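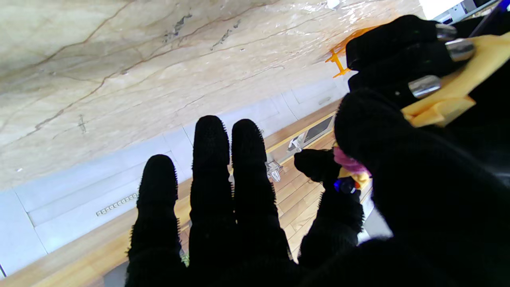 The Lenstead Shared Workshop was established to give residents of the district access to tools they could not reasonably keep at home. Its rules were printed on a laminated card, and Annick Cordier had written most of them. Rule 16 stated that any machine with moving hands must be dressed before it was permitted to handle the property of a member. The hands of the Arka were accordingly dressed in black knit gloves, and on the evening of the final trial one of them held the bead between its fingers, the pink fluffy part uppermost and the yellow piece beneath it, with the dark blue bead shining at the lower end. The other hand wore three silver rings. The rules were silent on the subject of rings.

Ms. Cordier recorded the time in the log and requested that the room be quiet.

The Arka had been under construction since September of the previous year. It had been proposed by Mr. Penrose, a retired clockmaker, who wished to see whether a machine could be taught to string the small ornaments his late wife had sold at the Trutbridge market. She had left 94 of them unfinished in a biscuit tin. The workshop had approved the project on the condition that it make no noise after nine in the evening, and had assigned Ms. Cordier to supervise it. She had not asked to be assigned. She had spent her working life inspecting elevators, and she regarded any device that moved without a certificate as a matter for correction.

"Is the member satisfied that the trial may proceed?" she asked.

"The member is," said Mr. Penrose. He had put on a tie.

The procedure was set out on a single sheet. The machine was to hold the ornament for the length of one full breath, pass it to the other hand, and lower it to the tray. In the first month it had crushed a good many buttons, which were used for practice and charged to the project at cost. In the second it had refused to close its fingers at all, and Mr. Penrose had spent 200 dollars on a new set of motors without submitting the proper form. Ms. Cordier had written him a letter on the matter. He had replied by the same post, at length, and had enclosed the form.

She had kept the reply. It contained a paragraph on how his wife had held a bead, with the thumb low and the finger bent over it, and how he had watched her do so at the kitchen table without once thinking to learn it. The workshop had no file for correspondence of that kind. Ms. Cordier had placed it behind the insurance papers.

"Proceed," she said.

The bent finger did not slip. The second hand came across slowly – more slowly than the sheet allowed – and the rings touched one another with a slight sound. Mr. Penrose leaned forward. The ornament passed from one glove to the other, was carried down, and was set in the tray on its side.

"It was to be placed upright," said Mr. Penrose.

"The sheet does not specify upright."

"She always stood them up."

Ms. Cordier considered the sheet. An amendment made during a trial required two signatures and a date. She uncapped her pen, wrote the word "upright" in the margin of section 5, signed beside it, and turned the page toward him. He signed below her name. She then added the date, 28 November 2019, in the square hand she had used for elevators.

"The trial will be repeated," she said. "Please return the item to the machine."

He picked it up from the tray and held it for a moment with his thumb low and his finger bent over the top. Then he offered it to the glove, and the glove closed.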